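Handout 7: Notes on the visit to Skurnetano

For those who missed the visit on Sun 10 March, and for anyone writing it up. Bring these notes to the lab session.

Our host was Doina Vukadinović, who runs the manipulation group. Damir Vukčević gave the demonstration and took most of the questions. The group builds its test tasks in simulation first and moves a task to the real arm only when the simulated version behaves.

1. The task

The kitchen task has one arm and a counter with ordinary household objects on it. The arm is given the name of an object and has to pick it up without disturbing the others. The counter has a notched corner, so a planner that assumes a plain rectangle will try to set things down where there is no surface. Damir said this caught out two of their early planners.

A wine bottle is a useful target. The neck is narrow enough for a two-finger gripper and easy to reach from above. The weight hangs well below the fingers, though, so a fast sideways move makes the bottle swing.
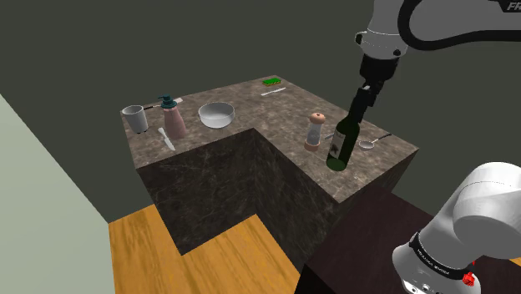 Approach direction matters as much as grip. A tall object next to the target limits how the wrist can come in, and a flat one such as a knife or a ladle can be hit by the base of whatever is being carried. The planner checks the arm, the gripper and the held object together. Leaving out the held object is the most common mistake in student code – please check yours.

2. Figures from the talk

The group ran 3,190 simulated trials of the kitchen task. Of these, 179 ended in a dropped object. A separate set of 1,040 trials used changed friction values, and Damir did not give a drop count for that set. Do not add the two sets together in your report.

3. Questions raised

Ketill Thoroddsen asked whether the stone top affects the result. The look of the surface matters to the vision system, but the contact model sees only shape and friction. Borislav Grgić asked about liquid in the bottle. It is modeled as a fixed weight with no sloshing, and Doina listed this as a known gap.

4. For the lab session

Read the section on grasp planning in the course reader. Write one page on how you would order the pickups if the whole counter had to be cleared, and state your assumptions about reach. Hand it in to Harsh Tripathi at the start of the session.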